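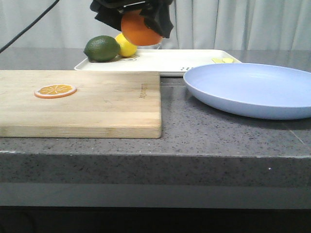
Zokitora sucht zum nächstmöglichen Zeitpunkt

Techniker/in für Fehleranalyse und Arbeitssicherheit an Greifsystemen (m/w/d)
Vollzeit, unbefristet, Einsatzort Testküche und Werkstatt

Worum es geht

Zokitora testet Roboterarme, die in Küchen Lebensmittel und Geschirr aufnehmen, umsetzen und ablegen. Gegriffen werden Obst, Teller, Bretter und Verpackungen. Im März hat ein Greifer an Platz 2 beim Umsetzen einer Zitrone nicht bei der eingestellten Kraft angehalten, sondern weiter geschlossen. Eine Kollegin wollte die Frucht herausnehmen und wurde am Zeigefinger gequetscht. Die Verletzung war leicht, der Betrieb an allen Plätzen wurde am selben Tag eingestellt.

Die Untersuchung ergab zwei Ursachen. Der Kraftsensor hatte durch einen Kabelbruch am Handgelenk zeitweise kein Signal geliefert, und die Steuerung wertete den fehlenden Wert als null Newton. Außerdem war die Freigabe zum Eingreifen nur mündlich geregelt. In den Protokollen fanden sich anschließend 145 Greifvorgänge mit demselben Signalausfall, verteilt auf 1.117 ausgewertete Läufe. Bis dahin waren sie als Messrauschen abgelegt worden.

Die Steuerung hält inzwischen bei fehlendem Signal an. Die Kabel sind getauscht. Offen ist die Frage, wie wir solche Ausfälle künftig früher bemerken. Dafür schaffen wir diese Stelle.

Ihre Aufgaben

Sie werten Störungen und Beinaheunfälle aus und schreiben die Berichte dazu.
Sie prüfen Greifer, Kabelführung, Schutzbezüge und Not-Halt vor Beginn jeder Testreihe.
Sie stellen Fehler gezielt nach, zum Beispiel Signalausfall, Abrutschen und Fallenlassen.
Sie überarbeiten die Gefährdungsbeurteilung und die Eingriffsregeln an den Testplätzen.
Sie unterweisen neue Kolleginnen und Kollegen.
Sie dürfen jeden Platz sperren. Die Sperre hebt nur auf, wer sie gesetzt hat, oder Ihre Vertretung.

Das bringen Sie mit

Abgeschlossene Ausbildung in Mechatronik, Elektronik oder Automatisierungstechnik, alternativ Techniker oder Studium
Praxis in der Fehlersuche an elektrischen Anlagen
Sicherer Umgang mit Messgeräten und Logdateien, Grundkenntnisse in Python
Kenntnisse der Maschinensicherheit oder die Bereitschaft, sie im ersten halben Jahr zu erwerben
Deutsch in Wort und Schrift, Englisch zum Lesen von Handbüchern

Eine Ausbildung als Fachkraft für Arbeitssicherheit ist von Vorteil, aber keine Bedingung.

Wir bieten

37-Stunden-Woche, kein Schichtbetrieb
30 Tage Urlaub
2.000 Euro Weiterbildungsbudget im Jahr
Fahrtkostenzuschuss und Fahrradstellplatz im Hof
Ein Team von 20 Personen

Die Stelle ist der Geschäftsführung direkt zugeordnet und nicht der Testleitung. Testtermine werden verschoben, wenn eine Prüfung noch aussteht.

Bewerbung

Bitte senden Sie Lebenslauf und Zeugnisse als eine PDF-Datei über das Formular auf unserer Karriereseite, Kennwort „Wukov“. Ein Anschreiben ist nicht nötig. Schildern Sie stattdessen auf höchstens einer Seite einen technischen Fehler, den Sie selbst gefunden haben, und wie Sie dabei vorgegangen sind. Vertrauliches aus früheren Arbeitsverhältnissen lassen Sie bitte weg.

Auf das Erstgespräch per Video folgt ein halber Probetag in der Werkstatt, der vergütet wird. Den Untersuchungsbericht zum Vorfall können Sie dort einsehen. Fachliche Fragen beantwortet Markos Vlachopoulos, werktags ab 9 Uhr über die Zentrale.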